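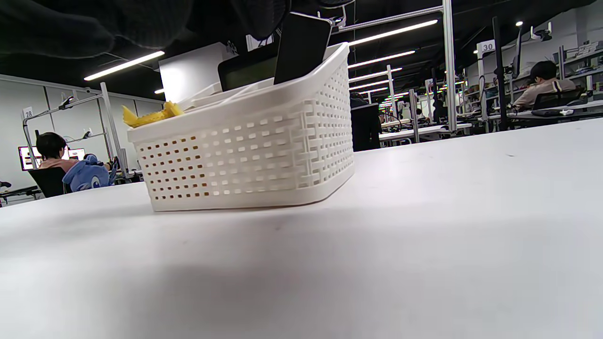
According to Nawal Ouali, the trouble with any wearable capture kit is that it gets judged on how it feels to wear, when the thing to judge is whether a policy trained on the recordings can do the task. I agree with her, so comfort gets one paragraph below and the data gets the rest.

The kit is the Skurari, hardware revision 2, firmware as shipped in March 2019. It records bimanual demonstrations without a robot present. One camera rides on the operator's head, one rides at each hand, and wrist pose comes from VR controllers. I used it for tabletop work: small office objects, a cloth, a plastic organizer. Our set came to 1677 episodes, of which 131 were rejected. All streams were stored at 30 frames per second.

## Pose tracking

Wrist pose is good when the head camera and the controllers have a clear view of the room, and mediocre when the operator leans in over the table. Drift within an episode was small enough to ignore for pick and place. For wiping it was not. A wiping policy depends on contact, and a few millimeters of vertical error turns a stroke into a hover or a collision. We ended up correcting height against the table plane after the fact. The Skurari software has no built-in step for this, and it should.

Two-handed cloth work is the hardest case for the tracker, with the hands close together and the controllers often near each other. Pressing a folded cloth against the corner of an organizer, one hand on either side, puts both wrists in exactly this arrangement.
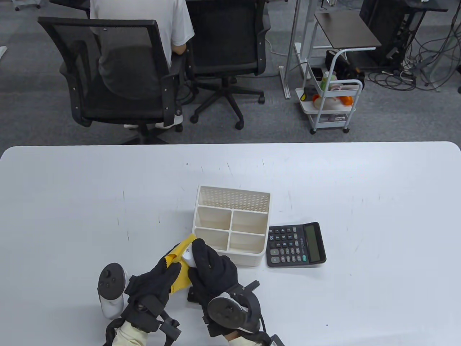 ## Camera placement

The head view is the one people look at when they check a recording, and the one our policy used least. With the head stream removed, success on the organizer task fell slightly. With both hand streams removed, the policy was useless. Hand views carry the contact information, even when most of the picture is room.

They are also messy. The hand cameras sweep across the background, and sleeves and glove fabric get into the view. The supplied mask editor lets you paint out a fixed region, but fabric moves and a fixed region does not follow it. We tried training with and without masks. The masked version was worse on cloth, probably because the mask removed part of the cloth along with the glove.

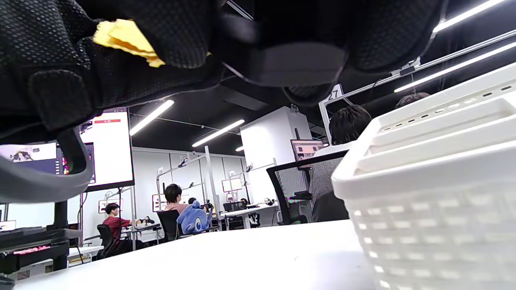 Shota Kubo would leave all of it in: background, sleeves, other people at their desks. His argument is that a policy which sees a busy room in every episode learns to ignore busy rooms, and that cleaning the images only moves the failure to deployment day. Our numbers support him on backgrounds. They say little about gloves, which the robot will not be wearing.

## Small targets

Calculator keys were included as a precision test. The wide lens gives plenty of context and few pixels per key, so the approach has to bring the camera close before the target resolves. At that point the finger tends to cover it. 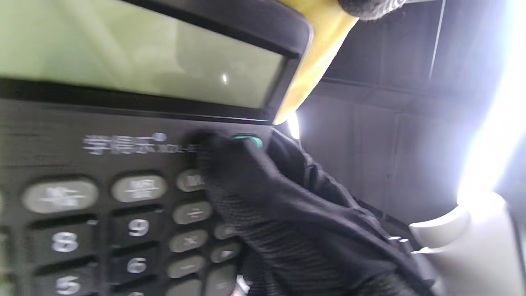
The policy therefore has to commit to a position a moment before contact and hold it. With 400 key-press episodes it learned the approach reliably and the final press poorly. Most misses landed on a neighboring key. A narrower second lens would help more than further episodes, in my opinion, and the mount has space for one.

## Wear and setup

Calibration is short but must be repeated whenever a strap is adjusted. The gloves are warm. The bracket screws worked loose in August and again later; thread locker fixed it. The cable at the wrist is the weakest part of the design, and I would order a spare with the kit.

## Compared with the Palance

The Palance rig tracks better at close range and costs more, and it needs fixed base stations. For a lab with one permanent table I would choose the Palance. For collection across several rooms, the Skurari is the practical option, provided you are prepared to write your own height correction. Export is clean, timestamps are consistent across streams, and the file format is documented in full, down to the controller quaternion order (w first).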